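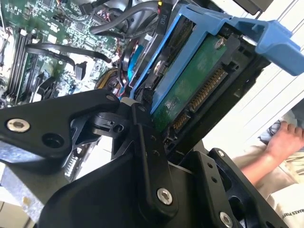
27 Jul 2025

My Sunday went to the old tower, the one I have been promising to retire since December. It has two hard drives to its name and 341 photos of the Nastthorpe trip that I never copied anywhere, so opening it up counted as responsible adulthood.

I'll say this for blue plastic drive caddies – they are the only cheerful thing inside a computer. The cables are another matter. Somebody at the factory labeled one P10, which suggests a system, and then all the red, yellow and black wires got together and voted against it.

Marianna asked if I was nearly done. I said yes. That was before lunch, and the side panel is still on the couch.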